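Comparing two grippers with a cup of water

You need both grippers, one arm, a plastic cup and 200 ml of water. We use the Mastum gripper first and the Dultden second.

1. Set the closing force to 8 N in the controller.
2. Do the grasp once with your own hands and record it with the head camera. Keep the cup upright and look down into it, so the water level can be seen.
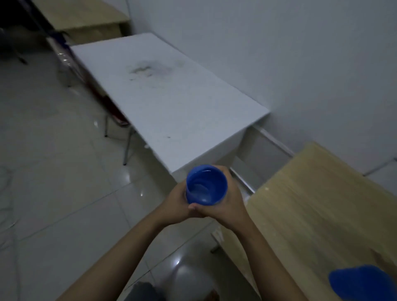 3. Run the same grasp with each gripper, at 700 mm from the arm base.
4. Write down every spill. If the cup bends, lower the force and repeat step 3.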